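Week 4 handout - Teaching by demonstration (hand guiding + teleop)
Skustham robotics short course, May 2021
Notes: Yen-ting Mak. Lab questions to Josphat Biwott

1. Two ways to show the arm
Hand guiding: you hold the arm itself, motors slack, and move it through the job. Good feel for contact. Bad because your arms are in the camera view the whole time, and the policy learns your sleeves.
Teleop: small leader arm in your hand, follower does the work. Camera view stays clean. You lose most of the touch, so go slower then you think near the table.
We use teleop for everything marked. Hand guiding only for warm up.

2. What gets saved
Joint angles, gripper opening, all camera streams, 50 readings a second. Same clock for all of it. If the clock drifts the demo is junk, bin it.
Wrist view and fixed view are both kept. Fixed view tells you where things are on the table, wrist view tells you if the fingers are lined up. Watch both back before you label anything.

3. How many
200 demos per task per group. Split between 3 drivers minimum, otherwise the thing picks up one person's habits. Label your own sessions.

4. Task for this lab: the paper towel change
Objects: holder (wood, round base), full roll, empty core, white tray. Core ends up in the tray, full roll goes on the pole.
Sub-tasks get labelled seperately. Start label when the fingers begin to close, end label when they're clear of the object.
Look for: where the fingers meet the core, how much room there is next to the tray, what the pole looks like from the side.

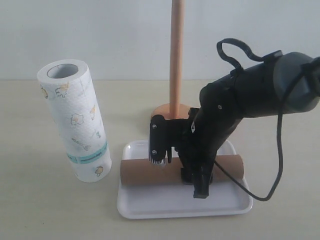 Fingers across the core, core lying flat in the tray.

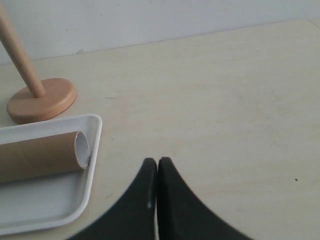 Wrist view. Open end of the core to the left, gripper tips at the bottom.

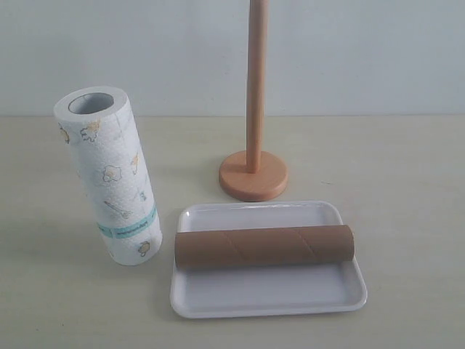
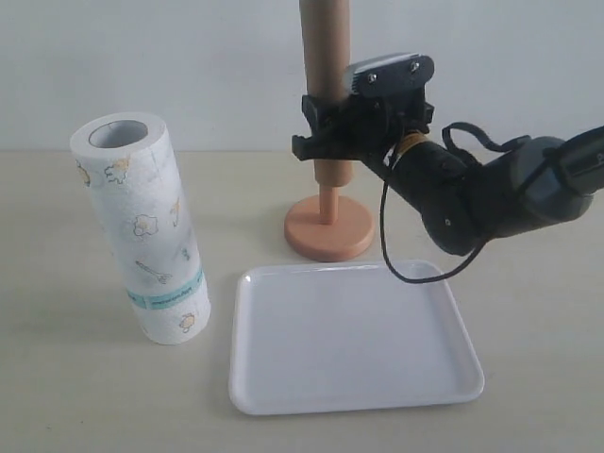 Grip on the pole, tray empty.

5. Common faults
- Squeezing the core. Cardboard dents, next demo looks different. Swap it for a fresh one.
- Cable snagging on the tray rim. Check the loop before each start.
- Pausing mid-air to think. The policy learns to pause too. Plan first, then drive.
- Bumping the base and carrying on. Stop, reset to the tape marks in the lab sheet, restart.
- Same start position every time. Shift the tray a bit, turn the roll, change the colour of nothing else.

6. Before next class
Read the Neder chapter on action chunking (skip the proofs). Bring one bad demo from your own set and be ready to say which sub-task it failed in. Log sheets go in the Limel folder, not by email please.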